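Carkport puts its first robot arm to work at Trandbridge

Carkport, April 2021. Hi, I'm Francine Perron, and I run the packing floor here at Trandbridge. Our new arm, Lulatance, starts next week, and I couldn't be happier!

We spent all of January trying out its moves in simulation (my crew had plenty of opinions, believe me) before we let it near a real order.
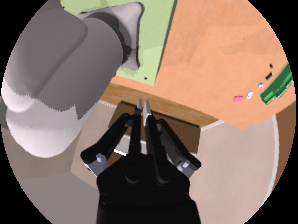

All 24 of my packers are staying. Lulatance takes over the small-parts sorting, the job that leaves your wrists aching by lunch, and 5 of us have trained to run it. Everybody else gets more time for custom orders and a longer afternoon break, which we've wanted forever.

Want to visit? Call the Trandbridge front desk, extension 271, and ask for me.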